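Laka hand-held gripper, two-finger
Made by Stilter. Hire and sale.

Can a machine put the washing away yet? Some of it, slowly. The Laka is the tool we supply to teams working on that question. A person holds it and does the chore with it, and the recording is used to train an arm fitted with the same fingers.

Fingers: two, angled inward, dark blue pads
Linkage: flat black plates on metal pins
Weight: 1530 g
Charge time: 4 hours

Clothes are the hardest household job we get asked about. A plate keeps its shape when you pick it up. A sleeve doesn't, and on a patterned sheet even finding the edge of a garment is work – flowers underneath, dots on top, corduroy tucked under something navy.
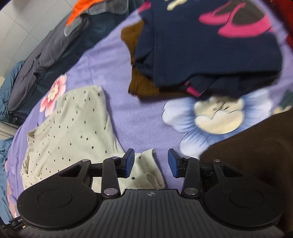
What to expect

Towels and tea cloths: fair results on a clear surface.
Shirts and small tops: picking up is fine, folding is patchy.
Mixed heaps with quilted jackets or bedding: sorting still needs a person.
Shop-floor bagging of soft goods: in trial with Hoekstra, one product line only.

Supplied with

Gripper, charger, spare pads (10) and the Rurnico mounting plate for fixed arms. Pads wear faster on corduroy and denim. Replacement sets are sold separately under part 26.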